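Thread on home education and handwriting, as a few people asked how we dropped the boxed curriculum for our youngest and what we do now. Long one.

1/ Background. Two children, both taught at home. The older one is 11 and went through a full boxed set from reception age. It suited him. The younger is six and it did not suit her at all, mainly the writing pages.

2/ The set we used was the Wendale one. Workbooks, teacher's notes, a wall chart. Reading was fine. Maths was fine. The handwriting book starts joined letters in the second term and she wasn't forming single ones properly yet.

3/ We stopped the handwriting book in April and kept everything else. You can do this. The parts don't depend on each other as much as the teacher's notes suggest.

4/ What we replaced it with: a plain exercise book with wide lines, a soft pencil, ten minutes after breakfast. One letter family a week. c, a, d, g, o, q first. Then the ones that start with a down stroke.

5/ I took the letter order from a handout by Đức Mai, who runs the Enusora tutoring group in our town. It's two sides of A4. I have used it more than any book I've paid for.

6/ Reversals. She wrote b and d backwards for months. I asked Đức and he said to teach them weeks apart and stop correcting it in other subjects. So a backwards d in a maths answer gets left alone.

7/ On cost, as it always comes up. The Wendale writing book plus its teacher's guide was £130 for the year with the extra practice packs. The exercise books are £2 each and we've used three.

8/ Spelling is separate. We do it out loud and with letter tiles, no pencil. When I mixed the two she got upset with both. 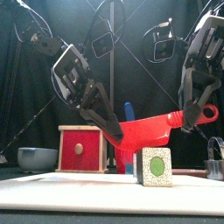 9/ Copywork came in once all the small letters were settled. One short sentence, chosen by her. For a fortnight they were all about owls. Fine by me.

10/ Capitals we left until she wanted to write names on birthday cards. Took four mornings. I had set aside a month for it.

11/ A reply asked about pencil grip. I bought the rubber grips and she pulled them off. Short pencils worked better, the stubby kind you get by cutting a normal one in half.

12/ Someone else asked about record keeping. I date each page and keep the book. The local authority asked for a summary of our provision and I wrote one side on English. They had no further questions.

13/ Ivar Boström asked whether I'd go back to the boxed book for joined writing. Probably the second half of it, next year. The practice pages are decent once a child is ready for them. I just wouldn't follow their timetable.

14/ If you're selling yours on, take out the used pages and say so in the listing. I bought a "complete" set with the whole of unit 3 filled in.

15/ I'll put up the letter order tonight if Đức is happy for me to share it. Maths thread another time, I've still got the fractions box to sort through.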